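Products > Packing Room > Work Tables > Cetham Green-Top Packing Table

Cetham Green-Top Packing Table

By the Suneck Catalog Office
Updated in July

The Cetham Green-Top is a rectangular work table for hand packing, sorting and relabeling of household goods. It is supplied to small packing rooms, shop back offices and training centers that handle bottled and bagged products in modest quantities. The working surface is smooth and green, with a white edge, and is finished to a light gloss so that items may be turned and moved across it without lifting.

The table is intended for work carried out from a seated position on the long side. A second working position may be used on the opposite side where goods are passed across. Bottled products are best laid flat, with all necks pointing the same way, and kept clear of the area where the wrapping sheet is opened out.

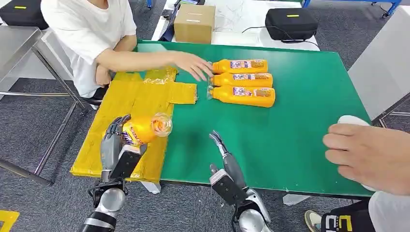

Wrapping sheets and flattened cartons may extend past the edge of the table without affecting its use. Where a sheet is held together with tape, the taped side should be checked for loose ends before goods are placed on it, as exposed adhesive can mark a printed label.

The surface may be used with or without the Reinholz edge stop, a low rail that clips to the short side and prevents round containers from rolling off. The stop is sold separately and requires no tools.

Handling of Bottled Goods

Detergent bottles and similar containers often reach the packing table with moisture on the outside or with damage to the label. Suneck recommends that each bottle be wiped dry at the shoulder and base before it is wrapped. Labels fall into two groups for this purpose. A label with a ragged edge or missing patches should be set aside for relabeling, and a label that is only creased may be pressed flat and passed.

Old paper should be removed completely before a new label is applied. A label placed over torn fibers will lift at the corner within a short time — most often during transport — and the bottle will then have to be handled again.

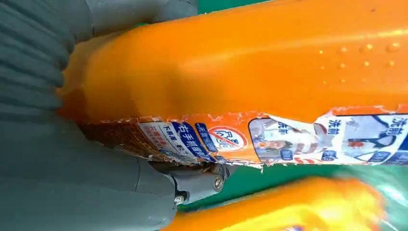
Handling of Large Packages

Packages with a broad flat face should be held from underneath and set down on that face. They should not be dragged by a corner or by a printed border strip. Larger packages are normally packed after the bottles, once the center of the table has been cleared, and may be stood upright against the Reinholz edge stop while a carton is prepared.

Where bottles and large packages are to travel in the same carton, the bottles go in first, caps uppermost, and the package is laid over them only if a divider is fitted. The Fustex divider set is cut to suit the standard Cetham carton. 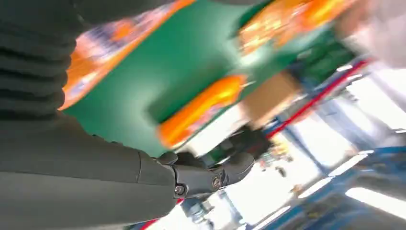 Ordering Information

Table, green top with white edge: item 675
Fustex divider set, pack of 49: sold separately
Reinholz edge stop: sold singly
Warranty on surface and frame: 2 years
Surface rating: 3000 packing cycles before inspection

Orders for several tables are delivered together where possible. Replacement tops can be supplied for tables already in service — please quote the item number when writing to the Suneck Catalog Office.

Shares: 2
Comments: 0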